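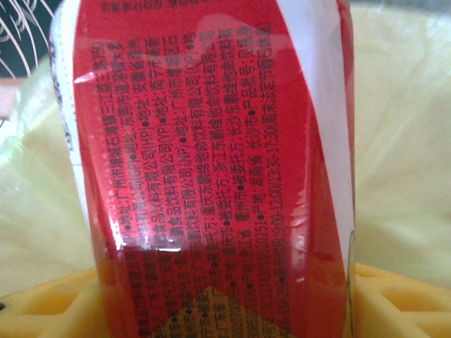
What's on a bottle label, and where does the bottle go next?

I read everything. Cereal boxes, shampoo, the little tag inside my jumper that tells you how hot the wash can be. If there are words on it, I'll read them, and if I can't read them I'll find somebody who can. So when a lot of you wrote in asking what all that tiny writing on a drink bottle is for, I rubbed my hands together and thought, beauty, this one's mine!

Grab an empty bottle out of the recycling if you've got one. Give it a rinse first (sticky fingers and reading don't mix). Then have a look at it with me.

The front and the back

Most labels have a loud side and a quiet side. The loud side has the big name and the bright colours, and it's the part you see on the shelf at the shop. Its job is to get you to notice it. The quiet side is round the back, and it's full of tiny letters. That's where the useful stuff lives.

Why so tiny? Well, a bottle is skinny, and there's a lot to fit on. Drink makers have to tell you what's inside, how much of it there is, who made it and how to look after it. Squash all of that onto something you can wrap your hand around and the letters come out about as big as an ant's foot. I use a magnifying glass and I'm not embarrassed about it.

Addresses, addresses, addresses

Some labels have a whole crowd of addresses on them. I used to think one drink came from one factory, a great big one with a chimney. But drinks are mostly water, and water is heavy! Carting heavy bottles right across a huge country takes a lot of trucks. So a big drink company often has lots of factories in lots of cities, and they can all make the same drink.

On a label from China you might find city names like Guangzhou, Chongqing and Changsha, all on the one red wrapper. Next to each company there can be a couple of letters in brackets, like (GP) or (HP). Codes like that are a neat trick. The company can print one label with every factory on it, then mark each bottle with a short code to say which factory it came from. If something goes wrong with a drink, people can work out where it was made.

I asked my friend Yaqin Zhong to teach me a few Chinese words to look for, because she grew up reading them. The first one was 地址, which means "address". The second was 产地, which means "place of origin", or where a thing comes from. I wrote them on the back of my hand in biro and went hunting, and it felt like cracking a code. You could try it with any language you don't know. Pick one word, learn its shape, and go looking.

You might even find opening hours on a label. They can be for the people who answer the phones when a customer has a question. They need their lunch break too, so sometimes there's a gap in the middle of the day, and they might have weekends off.

What's a barcode doing there?

The barcode is the patch of black and white stripes. You've heard it go beep at the checkout a thousand times. The scanner shines a light on it. White gaps bounce plenty of light back, and black bars hardly bounce any, and the scanner turns that pattern into a number. The shop's computer looks up the number and finds the name of the drink and the price.

The barcode doesn't know anything about the drink at all. It's only a number in a stripy costume! The digits are usually printed alongside as well, so a person can type them in if the scanner is being grumpy.

Sometimes the stripes run the other way from what you'd expect, so the barcode looks like a little ladder. On a curved bottle that helps. If the stripes stood up straight, the ones at the sides would bend away round the curve, and the scanner would have a harder time seeing them. As a ladder, each bar can be read straight up and down the bottle.

What's it wearing?

Have a feel of your label. Is it a strip that's been glued on, or does it hug the bottle all the way round like a sock? The sock kind can be a shrink sleeve. It starts out as a loose tube of thin plastic. The bottle goes through something hot, the sleeve shrinks, and suddenly it fits. If you look closely you might see wrinkles, a bit like your socks when they slide down inside your gumboots.

Sleeves and bottles are often made of different sorts of plastic, and that matters later on, when the bottle gets recycled. So does the lid, which is usually a different plastic again.

Now for the sorting bit

Once the drink's gone, the bottle has to go somewhere. In some places you pop it in the recycling bin at home. In others you can take it back to a collection spot and get a few cents for it. My neighbour Sugeng Ngau saved up 137 bottles under his house one year and took them all back in a wheelbarrow. It took him two trips and he squashed his thumb, but he bought himself a new torch.

Either way, somebody or something has to sort them. A pile of bottles is a real jumble: clear ones, coloured ones, big labels, no labels, lids on, lids off.
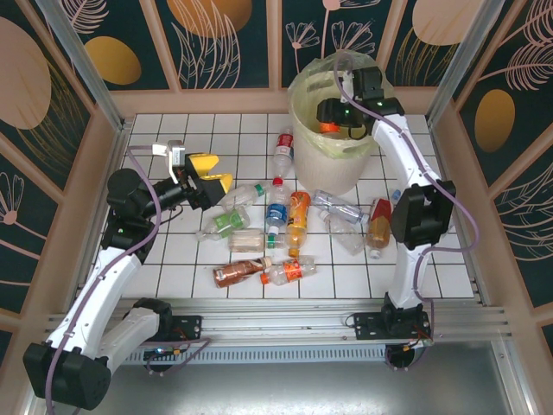

Time for a tidy-up! Bottles with red, blue and orange labels, and a couple of clear ones with no label at all, lying near the bin.

When you sort bottles you've got to decide what you're sorting by. Colour is an easy one to start with. Clear plastic is handy because it can be turned into nearly any colour afterwards. Coloured plastic can't go back to being clear. Think of your paints. You can make white paint orange, but try making orange paint white and you'll be there till bedtime.

Here's a trap, though. An orange bottle might not be orange! Sometimes the plastic is clear as a window and it's the drink or the sleeve that gives it the colour. I got caught by this myself. I had a lovely row of orange ones lined up on my bench, peeled a sleeve off, and found a plain see-through bottle hiding underneath. So peek under the label before you decide.

A bin liner helps too. Even an empty bottle usually has a last dribble in it, and dribbles turn into ants. Fold the top of the liner down over the rim so it doesn't slip in when you drop the bottles.

Reading the food part

Back to our labels, because I saved my favourite bit. Somewhere in the small print you'll usually find the ingredients. In lots of countries they're listed in order, starting with whatever there's most of. For a fizzy drink the first one is very often water, and sugar is often not far behind. For a juice drink, you might see how much of it is real juice. It can be a lot less than the fruit on the front makes you think!
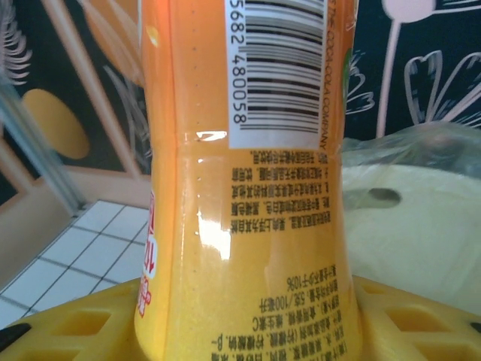 The quiet side of an orange bottle. Find the sideways barcode first, then tip your head over for the upside-down writing.

There's also a list of numbers telling you how much energy and sugar and so on you get. Have a look for "100 mL", or 100毫升 if it's in Chinese. (毫升 means millilitre, that was the third word Yaqin taught me.) Why 100 millilitres, when hardly anybody drinks exactly that much? It's so you can compare. If one bottle is big and one is little, it isn't fair to compare a whole one with a whole one. But 100 mL of this against 100 mL of that is a fair race.

Try it yourself: label detectives

You'll need a few empty, rinsed bottles, a pencil, some paper and a magnifying glass if you can borrow one.

Choose a bottle and find the barcode. Which way do the stripes go?

Look for an address. Find the town on a map or a globe and see how far it is from your place. The farthest one I've ever found was on a bottle my cousin Ingeborg Mösli brought over in her suitcase, and I had to turn the globe nearly the whole way round.

Now hunt for the ingredients and write down the first three. Do the same with another bottle. Are they the same three?

Find the sugar for each 100 mL and put your bottles in order from least to most. Get everyone in the house to guess the order before you show them. My lot got it wildly wrong.

Last of all, see if you can peel the label off in one piece. (Ask a grown-up if it needs scissors.) Mine are stuck in an old scrapbook with the date and where I found them. One has a bit of Vegemite on it.

Words to know

Barcode: stripes that stand for a number a scanner can read.

Ingredients: all the things that were mixed together to make a food or drink.

Millilitre: a tiny amount of liquid. A teaspoon holds five of them.

Shrink sleeve: a plastic label that tightens around a bottle when it's heated.

Place of origin: where something was made or grown.

Your questions

Rizal asked: "Do I leave the lid on or take it off?" It depends where you live, Rizal! Some councils want lids on and some want them off. Have a look on your council's website, or get a grown-up to ring and ask.

Yae asked: "Can I keep a bottle instead of recycling it?" Of course you can. I've got 40 of them in the shed with seedlings in. Cut the top off (that's a job for an adult), poke a few holes in the bottom and fill it with potting mix. My basil's doing really well and the parsley is sulking.

If you find a label in a language I haven't seen, copy out one word and send it in. I'll find somebody who can read it.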